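Agosto es mi mes favorito para poner en orden la madera de fuera. ¡Y la de dentro! Con el calor todo seca antes, las ventanas se quedan abiertas y una puede lijar en camiseta sin congelarse las manos. Van aquí los trucos que más me habéis pedido para mesas y bancos de listones, con alguna cosa que he ido aprendiendo a base de meter la pata.

## Limpiar entre listón y listón

Las migas se meten en las ranuras y, si llueve encima, hacen una pasta gris bastante asquerosa. Antes de mojar nada, paso una brocha vieja de pintor con las cerdas recortadas a la mitad (quedan duras y entran de maravilla). Luego, agua templada con un chorrito de jabón neutro y un cepillo de uñas, siempre en el sentido de la veta.

Para lo que está muy pegado, un palito de helado envuelto en un trapo fino. No rayéis con destornillador, que yo lo hice con el banco del porche y todavía se ve la marca.

Manchas de grasa: bicarbonato con unas gotas de agua, dejarlo hasta que se seque y cepillar. Si es grasa vieja, repetid 2 veces y no os desesperéis, que la segunda suele ser la buena.

## Lijar sin cargarse los cantos

Lo mejor que he descubierto este año es el taco de corcho. Se adapta a la curva de las puntas redondeadas y no deja planos raros. Empiezo con grano 120, sigo con 180 y acabo con 240, quitando el polvo con un paño apenas húmedo entre uno y otro.

En los extremos curvos voy a mano, sin máquina, con pasadas cortas. Clifford Morin, que me enseñó casi todo lo que sé de barnices, insiste en cerrar los ojos y pasar la yema de los dedos: el tacto encuentra escalones que la vista se salta. ¡Probadlo, es una gozada! 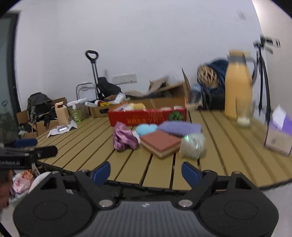
*Mesa de listones con el extremo redondeado.*

## Aceite, mejor poco

Me preguntaba Paraschiva Munteanu por qué su mesa se quedaba pegajosa después del aceite de linaza. Casi siempre es exceso. Se extiende una capa fina con un trapo de algodón, se espera un cuarto de hora y se retira todo lo que la madera no haya querido. Todo, todo. Al día siguiente, otra capa igual de fina.

Ojo con los trapos empapados en aceite: nunca hechos una bola, porque pueden arder solos. Los extiendo al aire libre hasta que están tiesos, o los sumerjo en un cubo de agua antes de tirarlos.

## Tornillos que bailan

Si un listón se mueve, sacad el tornillo, rellenad el agujero con 2 palillos y cola blanca, cortad a ras y dejadlo 4 horas antes de volver a atornillar. Para mesas de exterior uso cola resistente al agua y tornillos de acero inoxidable, que no sueltan esos churretes negros tan feos cuando llueve.

Y una cosa más sobre las patas: unos tapones de fieltro si la mesa vive dentro, y de goma si vive fuera. El fieltro en el patio se empapa y acaba pudriendo la base (experiencia propia, con una mesita que me encantaba).

En febrero le doy un repaso rápido a todo lo que ha pasado el invierno en el cobertizo, básicamente cepillo y apretar tornillos. El aceite lo guardo para cuando vuelve el buen tiempo.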